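Why is yellow paint such a tricky customer?

Hello again, paint fans! Last time we talked about blue, and lots of you wrote in to ask about yellow, so yellow it is. I have been looking forward to this one because yellow is my favourite (sorry, blue).

Let's start with a question. What makes yellow paint yellow? The answer is a powder called a pigment. A pigment is a coloured stuff that has been ground up very, very fine. On its own it's just dust, and if you sneezed near it you'd have a yellow nose. To make paint, you have to mix the dust with something sticky. Mix it with oil and you get oil paint. Mix it with a kind of tree gum and water and you get watercolour. Long ago people even used egg yolk, and yes, it works, and yes, you have to wash your brush quickly.

The oldest yellow we know about is ochre. You say it like "oaker". Ochre is a sort of earth with iron in it, the same iron that goes rusty on an old bike. People were painting cave walls with ochre many thousands of years ago. They dug it up, crushed it between stones and off they went!

Here comes a good trick. If you heat yellow ochre in a fire, it turns red. The heat drives water out from inside the powder, and that changes the colour. My friend Pieter Kekana is a potter and he showed me this in his kiln. We put in 3 little dishes of yellow earth and took out 3 little dishes of brick red. I kept one on my windowsill until the cat found it.

Ochre is a bit of a sleepy yellow, though. It's the colour of mustard or a digestive biscuit. If you wanted a yellow that shouted, you had to wait until about two hundred years ago, when chemists worked out how to make one called chrome yellow. Painters went wild for it. Vincent van Gogh used heaps of it for his sunflowers, and plenty of yellow went into his wheat fields too. He put his paint on so thickly that you can see every stroke, all curving along like grass on a windy day.

But chrome yellow had two problems. The first is that it has lead in it, and lead is poisonous, so never, ever lick an old painting. (Please don't lick a new one either.) The second is that it can go brown. Light gets to work on it over the years, and a bright lemon petal can end up looking like old toast. That's one reason museums often keep the lights low.

Today most of the yellows in your paintbox are made in a factory from safer things, and the good ones hardly fade at all.

Want to try something? Paint a stripe of yellow felt tip on paper, cover half of it with card and tape it to a sunny window. Start in June if you can, when the days are long. Leave it for 15 days, then peel off the card and look at the two halves side by side.

And if you'd like to paint a field, don't stop at yellow. Put your yellow down first, then add dark green or brown lines between the strokes. The dark bits make the yellow look much brighter — it's a sneaky trick and it works every time. Try a bit of rusty red in one corner as well.
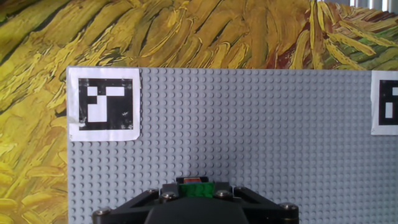
Next time we'll do green, so start saving up your questions!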